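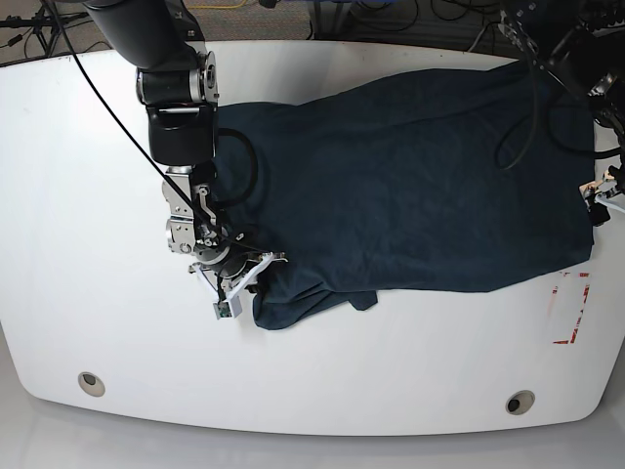

Folding dark tees on a table, how do you keep them flat??

patar_21
Got a stack of navy/teal tees. One corner always bunches up under itself. Do you guys smooth first or just fold and hope

wdekker
Smooth first. Both hands, middle out to the hems. Then sides in, then up.

Hedivari
Disagree, waste of time. Grab the shoulders, one good shake, lay it down, fold. 5 seconds. Smoothing every shirt is nuts

wdekker
Shake doesnt fix a flipped corner tho. You just fold the lump in 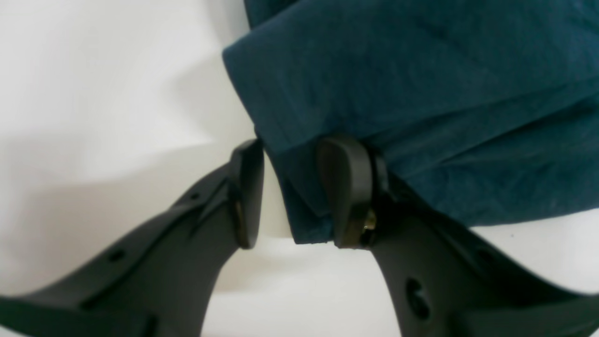 and then its a crease by morning. Seen it a hundred times

aoki_k
Pick up by the corner and let it hang a sec, then set down. Works on thin cotton, heavy stuff no

Hedivari
ok the hang thing is basicaly my shake

patar_21
Tried hanging it, better. Still a pain w/ the long sleeves. Anyone roll instead?

aoki_k
Roll for drawers, fold for shelves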